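Nurnel Practice Forum > Working Groups > Simulation and Test Scenes > Draft 2 of the scene acceptance note: comments invited

Posted by OMedve (group convenor)

Members will find Draft 2 of the scene acceptance note in the shared folder. It sets out what a simulated domestic scene should satisfy before results obtained in it are reported under the group's name. Comments should be posted in this thread by the end of May. Please quote the clause number.

The clauses that drew most comment on Draft 1 are repeated for convenience.

3.2 Every loose item within reach of the arm shall be listed in the scene sheet, whether or not the task refers to it.
3.4 Clearance between the arm in its start pose and any fixed furniture shall be stated in millimetres.
4.1 A task shall be run no fewer than 215 times per scene before a success rate is quoted.
4.3 Vessels shown with liquid shall be declared as either simulated or decorative.
5.1 Contact with any item not named in the task shall be recorded, even where the task is completed.

Orsolya Medve

Posted by b_bednarik

Clause 4.1: I should like to know where 215 comes from. Draft 1 said 20, which was plainly too low, but a figure this exact invites questions we ought to be able to answer in the text. If it was worked out from a confidence interval, the working should be in an annex.

Clause 5.1: supported without change.

Branislav Bednárik

Posted by OMedve (group convenor)

The figure was carried over from the Dridetti comparison runs, where it was the size of the smallest set. I agree that it needs either a proper basis or a rounder number. Noted for Draft 3.

Posted by T.Mavromatis

I must object to 3.2 as drafted. Our kitchen scenes are assembled from a library of over 900 items and the arrangement changes on each run. Listing every loose item by hand is not workable, and I do not believe it would be done faithfully. People will copy last month's sheet and sign it.

I would propose instead: "The scene sheet shall identify the item library and the seed from which the scene can be rebuilt." Anyone who wants the list can then generate it.

On 4.3 I have no objection, although "decorative" is an odd word for a liquid. "Visual only" would be clearer.

Themis Mavromatis

Posted by eetu_h

I disagree with the previous post on 3.2. A seed is only useful to a reader who holds the same version of the same software. When we tried to rebuild the Warex scenes from their seeds, the furniture came back in the right place and the small items did not. A written list would have shown us this at once. We found out after 800 runs.

If the arrangement changes on each run, the list can be written out by the software along with the results. No member is being asked to type it.

Eetu Hirvonen

Posted by T.Mavromatis

If the clause permits an automatic list then it should say so. At present "shall be listed in the scene sheet" reads as a manual task, and the sheet is a form with boxes. I would withdraw the objection if the wording were changed to "listed in the scene sheet or in a file produced with the run".

I maintain that the seed and library version should be required as well.

Posted by d.cabello

Two points from the review side.

First, 3.4. A single clearance figure is of little use in a kitchen, where the worktop, wall cabinets and any tall unit each restrict the arm in a different way. At De Bruijn we ask for the smallest figure for each fixed surface. This adds a few lines to the sheet and has saved us a good deal of correspondence.

Secondly, 5.1. I support the intention, but "contact" should have a threshold. A simulator will report touches that no real sensor would register, and the record will fill with them. Reviewers then stop reading it, and the real knocks are missed.

Demetrio Cabello

Posted by b_bednarik

I cannot agree to a threshold in 5.1. Once there is a figure, contacts will be reported as falling just under it. Record everything and let the reader sort the file by force. That is a matter for the reporting template - it does not belong in the rule.

Posted by d.cabello

Then the template must be issued together with the note. I would not wish to see 5.1 in force without it.

Posted by OMedve (group convenor)

Thank you. The position as I understand it:

3.2 will be reworded to allow a file produced with the run, and will also ask for the library version and seed.
3.4 will ask for a figure for each fixed surface.
4.1 remains open. Mr Bednárik has agreed to draft an annex.
4.3 "decorative" becomes "visual only".
5.1 remains open. Both views will be put to the group side by side.

For 3.2 and 4.3 I intend to include one worked scene in the note, with its sheet filled in, and I propose the kitchen worktop attached to this post. The cube in the bowl would be entered alongside the glass and the wire rack behind it. Members who would prefer a different scene should say so before Draft 3 is circulated.

Orsolya Medve
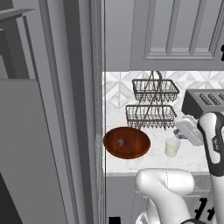
Attachment 1: Proposed worked scene for clauses 3.2 and 4.3, kitchen worktop with arm (simulated)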